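Forum Plandberg » Wohnen & Umzug » Gebrauchte Kartons oder neue kaufen?

Ellix
Beiträge: 1766

Hallo zusammen,
wir ziehen im März von der Altstadt rüber in die Siedlung am Kanal, dritter Stock ohne Aufzug, und ich streite mich seit Tagen mit meinem Mann über Kartons. Er will alles neu bei Luvero bestellen, ich will gebraucht sammeln, im Supermarkt fragen und bei Kleinanzeigen gucken. Wir haben viele Bücher und leider auch das komplette Geschirr meiner Oma, das auf keinen Fall kaputtgehen darf. Wie habt ihr das gemacht? Und wo lagert ihr die Dinger bis zum Umzug? Flach zusammengelegt nehmen sie ja kaum Platz weg, aber unser Keller ist ziemlich feucht. 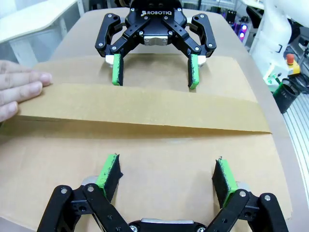 Re: Gebrauchte Kartons oder neue kaufen?

kistenschlepper
Beiträge: 200

Keller vergiss mal gleich wieder! Pappe zieht Feuchtigkeit, und dann geht dir im Treppenhaus der Boden auf, hab ich bei meiner Schwester erlebt, lauter Gewürzgläser auf den Stufen. Stell sie hochkant hinter den Schrank oder schieb sie unters Bett.
Zur eigentlichen Frage: gebraucht, ganz klar. Ich bin dreimal umgezogen und hab nie einen einzigen Karton neu gekauft. Bananenkisten sind super für Bücher, haben Griffe und sind so klein, dass man sie nicht überladen kann.

Re: Gebrauchte Kartons oder neue kaufen?

Anitha Pillai
Beiträge: 100

Bei den Bananenkisten muss ich widersprechen. Die haben unten ein Loch, und wenn du Taschenbücher reinstellst, rutscht dir die Hälfte durch. Kann man Pappe reinlegen, klar, aber dann fängt das Gebastel schon an. Außerdem sind die Deckel nie da, wo man sie braucht.
Ich hab für die Bücher richtige Bücherkartons genommen und für Klamotten alles, was so rumstand. Beim Geschirr würde ich nicht sparen. Teller hochkant, jeden einzeln in Papier, unten eine dicke Lage Handtücher. Und bitte kein Zeitungspapier direkt ans Porzellan, die Druckerschwärze kriegst du aus den feinen Rissen in der Glasur ganz schlecht wieder raus. 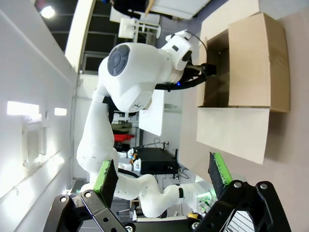
Re: Gebrauchte Kartons oder neue kaufen?

kistenschlepper
Beiträge: 201

Taschenbücher legt man ja auch hin und stellt sie nicht :) Bei mir ist da nie was durchgerutscht. Aber gut, beim Omageschirr geb ich dir recht.

Re: Gebrauchte Kartons oder neue kaufen?

Abubakari
Beiträge: 3

Moin, ich lese sonst nur mit. Den Boden würde ich immer kleben, egal ob neu oder gebraucht, einmal längs über die Naht und einmal quer. Dieses Ineinanderstecken der Klappen hält bei Kissen, bei Büchern hätte ich Angst. Und beim Packen erst mal alle Klappen nach außen, sonst hängt man ständig mit den Ärmeln drin. 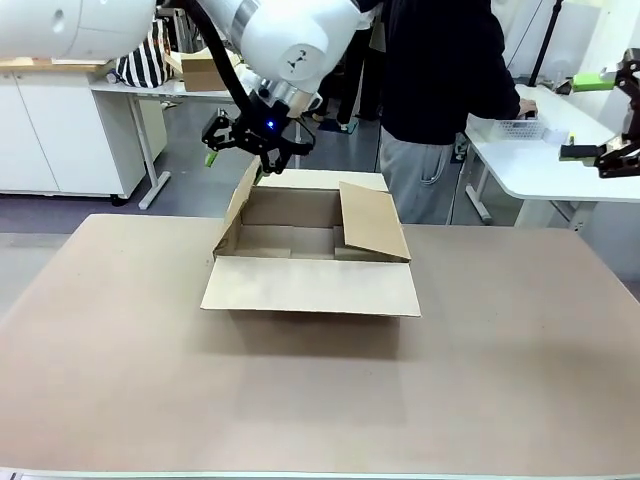
Karton aufgestellt, Klappen offen

Beschriften übrigens an der Seite und nicht obendrauf! Sobald gestapelt wird, liest man oben nichts mehr.

Re: Gebrauchte Kartons oder neue kaufen?

Ellix
Beiträge: 1767

Ihr seid toll, danke! Wir machen jetzt halb und halb - neue für Bücher und Geschirr, der Rest wird gesammelt. Mein Mann behauptet natürlich, er hätte gewonnen. Am Donnerstag frag ich im Supermarkt nach. Hat noch jemand Packpapier übrig? Hole ich in Plandberg gern ab.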